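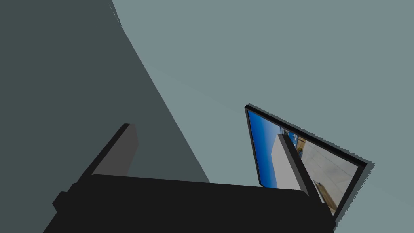 Rendering: Mistora

Mistora Introduces Paper Liner for Bulk Flour and Starch Sacks

GRARINIA - Mistora, a maker of industrial paper packaging, has added a coated paper liner to its range of multiwall sacks for flour, starch and milled grain. The liner takes the place of the separate polyethylene bag now used inside most sacks of this type. Orders open in June.

The new liner, sold as Mistora Inner Ply, is a single sheet of bleached kraft paper with a water-based barrier coating on the product side. It is glued to the inner wall of the sack during tube forming and closed with the same heat-activated strip as the outer plies. No change to the filling spout is needed on valve sacks. Open-mouth sacks require a wider sealing jaw, and a conversion kit will be offered for closing machines already in service.

Sacks with the liner will be made in 20 kg and 40 kg sizes. Both are built with 3 plies, including the liner. Total paper weight per sack is slightly higher than in the current design, but the polyethylene bag is removed, and the empty sacks stack flatter on the pallet. Mistora expects to fit nearly 40 percent more empty sacks on a standard pallet as a result.

The coating was developed with Gramico, which supplies starch binders to paper mills. Gramico will produce the coating under a supply agreement that also covers technical support at the customer's site. Financial terms were not disclosed.

"The moisture figures had to match the old sack or we would not have released it," said Gediminas Adomaitis, technical director at Mistora. "The harder part was the bottom fold. The coating cracked there in the early runs, so we changed the fold line and moved the glue back from it."

The first customer is Ó Dálaigh, a family-owned mill that packs bread flour and wheat starch. The mill will move its 20 kg flour sacks to the new design first. Its starch sacks will follow after a storage trial over the winter months.

Existing sack styles with a polyethylene bag remain available. Customers who fill at high temperature, or who ship by sea in containers without drying agents, should continue to order those styles until further test data is published.

Data sheets, sample sacks and closing machine settings can be requested from the Mistora sales office between 8 a.m. and 4 p.m.

About Mistora
Mistora makes multiwall paper sacks, liners and closing tape for the food, feed and mineral trades. The company is based in Grarinia.

Media contact: Mistora Press Office, Grarinia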